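The Long Weekend Tidy-Up, Reconsidered

Last updated: August 19, 2024
2 min read

Print | E-mail

Every November I announce that the house will be sorted before the holidays, and every November the house calls my bluff. This year I've started early, in the hope of catching it off guard.

The linen cupboard went first. I own enough cleaning cloths to dry a horse, and I don't own a horse. 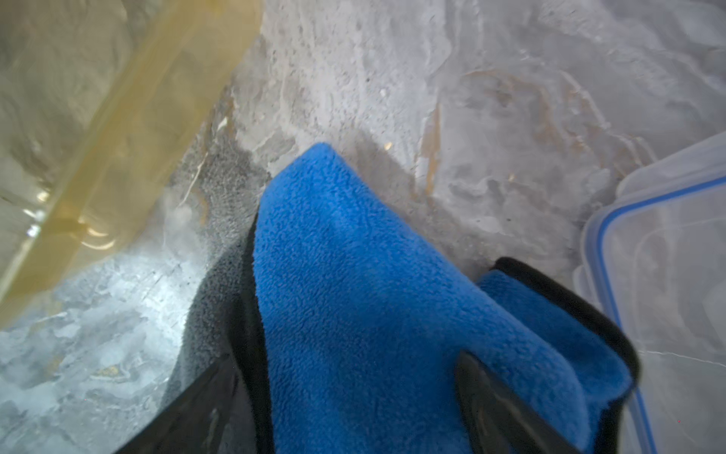
My rule was that anything unused for two years had to go. It lasted 90 minutes, until I reached the Turketent, a pop-up shelter we bought for a trip to Skakness and put up exactly once. It takes up to eight people to fold. It stays, mostly out of fear.

The kitchen was worse. I have a drawer of plastic lids in every colour and shape, and most of them fit nothing I've ever met. I tried matching them on the floor, like a very dull card game, and gave up when the kettle boiled. 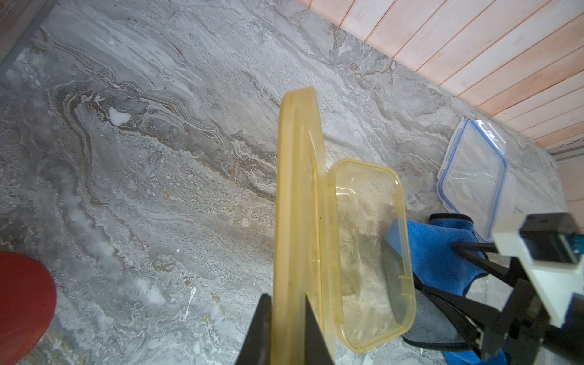 What went to the thrift store

Two lamps, a fondue set and the Trokside juicer – a machine for turning one orange into a sinkful of washing up. I've kept the manual by mistake. It's in the drawer with the lids.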